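Robot Kits at Home: Workshop Tips I'd Keep and a Few I'd Throw Out

Filed under: Workshop, Small Parts
Last updated 02/10/2019

Every forum for hobby robot builders has a thread of household tricks, and most of those tricks get copied from one thread to the next without anyone trying them. I have tried a good many. Some work. A lot of them cost you an evening and leave glue on something. My shop is half a table and two shelves, so if you have a real bench with vises and a compressor you can skip the part on storage.

Sorting the parts

The usual advice is to sort by color. I don't get it. Color looks great in a drawer and tells you nothing when you need a short axle pin. Our Trasta kit came with 1,864 pieces, and the day I sorted it by color was the day I stopped being able to find anything. Sort by job: things that turn, things that fasten, things that plug in, flat stuff. Leave one drawer for whatever you can't name. It will fill up, and you will go through it more than you'd like.

Muffin tins get recommended a lot. They're fine for one build. They are terrible for storage, since the first person who carries one across the room tips it. Use trays with lids, and test the lid before you buy six of them. The Fovholm ones I bought in June pop open if you pick them up by the short side.

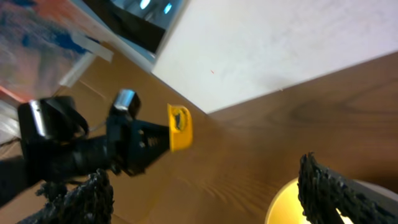

Small yellow piece in the gripper jaws.

Rubber on gripper jaws

Now for the big one. "Just dip the jaws in liquid rubber." I did this on two sets. It looked good for a week and then it peeled at the corners, and the peeled bits got into the gears. A strip of bicycle inner tube held on with double-sided tape does the same job and comes off when it wears out. Wipe the jaw with rubbing alcohol first and let it dry or the tape will let go.

Rubber bands also work, whatever the purists say. They dry out and crack, so put on new ones when you think of it. Wide ones from a bunch of broccoli are better than the office kind.

Skip hot glue. It's hard and slick once it cools, exactly what you don't want on a jaw.

Loose screws

Thread locker: yes, but the blue kind, and a tiny dab. The red kind is meant to stay put and you'll need heat to get it off, and heat near plastic gears is a bad plan. Keep any kind of thread locker off plastic altogether - some plastics crack where it touches. For screws going into plastic I just check them by hand before a long run.

Nail polish as thread locker is a tip I expected to hate. It's okay. It holds light screws on light parts. I wouldn't use it on anything that carries the weight of an arm.

What I do now is draw a line across the screw head and onto the part with a paint pen. If the line doesn't match up later, the screw has moved. Costs next to nothing, and it's the one habit on this page I would push on anybody.
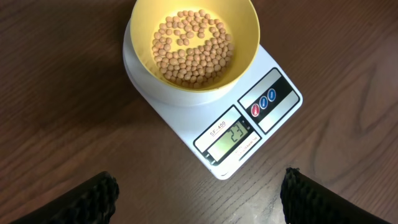
Kitchen scale, bowl and dried beans.

Batteries

People still tell you to keep batteries in the freezer. Don't. You get moisture on them when they come out, and any gain in shelf life is too small to matter in a house where kids go through them like crackers. A cool, dry drawer is enough. Cover the ends of nine-volts with tape so they can't touch anything metal.

Rechargeable packs are a separate matter. Charge them where you can see them, on something that won't burn, with the charger that came with them. I have read long posts from people who leave theirs on overnight and "never had a problem." Good for them. If a pack is puffy, stop using it and take it to a place that accepts them. Do not poke it.

The bounce test (drop an AA on the table, a dead one bounces higher) is more or less true for alkalines, but it won't tell you how much is left. A cheap meter will. Mine is a Cikar and the knob is stiff, but it reads the same as the good one I borrowed to check it.

Wires

1. Label both ends. Masking tape and a pen will do. Printed labels look better and fall off just the same.
2. Bread bag clips make decent tags if you have a pile of them. I wouldn't save them on purpose.
3. Twist ties have metal inside. Keep them away from anything bare.
4. Leave slack at every joint, then move the arm through its full reach by hand with the power off. If a wire goes tight, it's too short, and no amount of tape will fix that.

Cleaning

Canned air is oversold. It blows the dust out of one gear and into the next. A soft paintbrush and a vacuum held a few inches off gets more, provided you put a piece of nylon stocking over the nozzle so you don't lose parts. Give it 15 minutes every few weeks.

Cooking oil on gears: no. It turns to gum. I also tried the Henare dry spray that everybody was raving about this year, and for almost 40 dollars a three-pack I could not tell the difference between that and the plain dry lube from the hardware store. Maybe there is one on bigger machines.

Toothpaste for polishing scratched plastic does take off light scratches. It also gets into every screw hole and sets like mortar, so take the part off first.

Still on my list

Baking soda and super glue as a filler for stripped holes. I've seen it work once on someone else's bracket and I don't trust it yet. Also the pencil lead trick for sticky slides, which sounds fine until you remember that graphite carries current. I'll try it on something with no wires near it and add a note when I have.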